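El papel kraft pierde resistencia mucho antes de romperse. En los almacenes de la distribuidora Vovden, las bobinas recicladas se guardan a 2 metros del muelle de carga, y cada apertura de la puerta altera la humedad del aire. La fibra absorbe agua, se hincha en sentido transversal y la hoja se ondula.

El defecto suele detectarse tarde, cuando el pliego ya está cortado y no asienta plano sobre la mesa. 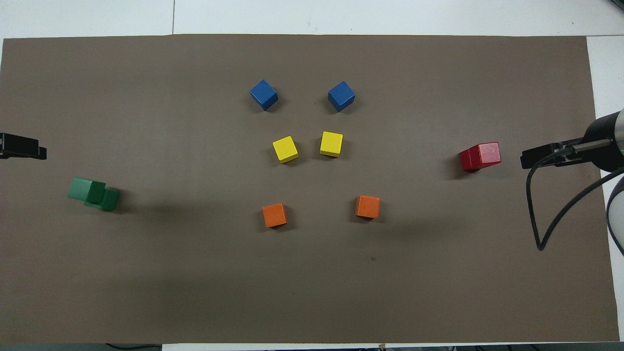

Zoi Tzanetos
Redactora de materiales e industria

La fábrica de Trarkora ensaya desde septiembre un acondicionamiento previo al corte. Las bobinas, de 340 kilos, reposan en una cámara cerrada antes de pasar a la cortadora. El lote inicial fue de 400 bobinas y la merma por ondulación bajó, aunque Niamh Heffernan, jefa de planta, no atribuye todo el descenso a la cámara: en las mismas semanas se cambió también el adhesivo del mandril.

Queda por resolver el gramaje bajo. Los pliegos finos se equilibran pronto con el ambiente y vuelven a deformarse durante el transporte. Para ellos se estudia un embalaje con barrera de vapor, que encarece el palé y complica su reciclado.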